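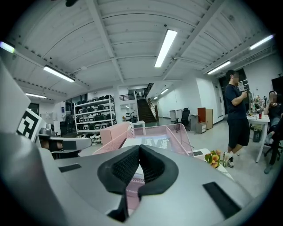 A pink wire-mesh tray on a desk, with a printed sheet inside.

Kustunbridge's charity half marathon drew 393 runners on Tuesday evening, 20 of whom had signed up believing it was a 5K. Most of the 20 finished anyway, and a few were still speaking to the friends who had talked them into it.

The run raises money for the Unon Hospice, whose night nursing program lost its county grant in July. Entry was $90, up from last year, and that bought a shirt, a banana and two trips up Ralerska Hill. The course map shows the hill once. Organizers said the second climb was "implied."

The Stankevičius bakery team won the group prize for the third year running, despite stopping at mile nine to hand out rolls to the competition. Rival teams have asked for a rule about this. They have also asked for more rolls.

Of those who started, 293 crossed the line before the clock was switched off for the night. The rest were given medals and asked to estimate.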